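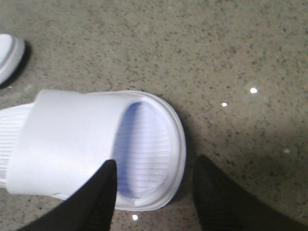 Vorkora Notes, Issue 2, page 14

Want to spend August teaching a robot to pick up shoes?

Hello! I'm Farah Krishnan and I run the collecting side of the Loveo project, where we're building up examples for a system that learns to tidy a floor by copying people. I'm after a few more pairs of hands – well, pairs of hands and a lot of patience.

You'd be guiding the gripper yourself, over and over: line the fingers up with a shoe, close, lift, put it down somewhere sensible, start again. We've got more than 3,000 good goes saved so far, and I'd love another 1,000 before the end of the month. White slides on a speckled floor are my favourite job at the moment (the toe end is a lovely shape to aim for), but you'll get boots, slippers and all sorts.

You don't need to know any coding. If you can parallel park or ice a cake you'll probably pick it up in a morning. Fumbled goes are fine too, just tick the box that says so and carry on – please don't delete them, I do want those!

Sessions run from 9.30 till 1 at the Vatberg building, paid by the hour, with a proper tea break. You'll need to be over 18 and happy kneeling or sitting on a low stool.

To join in, leave your name and the mornings you can do at the Vatberg front desk, marked for me, and I'll ring you back.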